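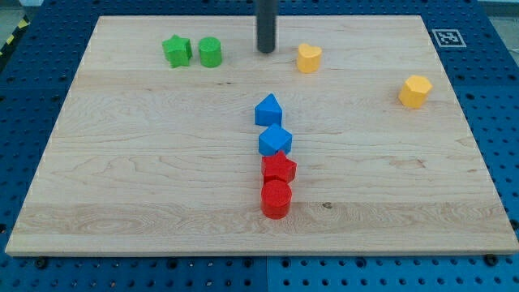 NOTICE TO THE RESIDENTS OF TROMDEN
Concerning the Bell

The Office of Public Hours wishes to inform all residents that the bell of the Tsoukalas tower rang on Tuesday at 2:14 in the afternoon. The bell was removed from the tower in 1872 and has not been replaced. Residents are asked to remain calm and to continue setting their clocks by the post office.

This office has received 14 written statements. Most agree that the bell rang once, in a low tone, and that dogs did not react to it. A statement from the school at Oltlow, across the river, describes two strokes. The discrepancy has been referred to Mr. Stavros Margaritis, Keeper of Hours, who has held the key to the tower since his mother gave up the post.

Mr. Margaritis climbed the stairs on Wednesday morning. His report is entered below as he submitted it.

"The beam is sound. The rope is gone, as it has been all my life. The dust on the floor was marked with a ring, wide as a cart wheel, where something heavy had been set down and taken up again. I put my hand on the beam and it was humming. I stayed until it stopped, and by then I had missed lunch."

Residents will recall that the bell was sold to the parish of Flunum to pay for the flood wall. The deed of sale, number 2202 in the town register, grants Flunum the metal, the clapper and the yoke. It makes no mention of the sound. Ms. Rohani Wattimena, Registrar, has given her opinion that the sound therefore remains the property of Tromden and may be used by the town at any reasonable hour.

A letter was sent to Flunum asking whether their bell had been in order on the day in question. The reply came by the evening boat. Their bell had been swung for a wedding at a quarter past two, before nearly the whole parish, and had made no noise at all. The couple was married regardless. Flunum requests the return of the sound before the May procession.

The request is under review. Until a decision is posted, the following rules apply.

The tower door will stay locked after dusk.

Any resident who hears the bell should write down the time and bring it to the Registrar's window.

Mr. Margaritis is not to be questioned in the street. He has asked for a chair to be carried up to the bell room, and the request has been granted.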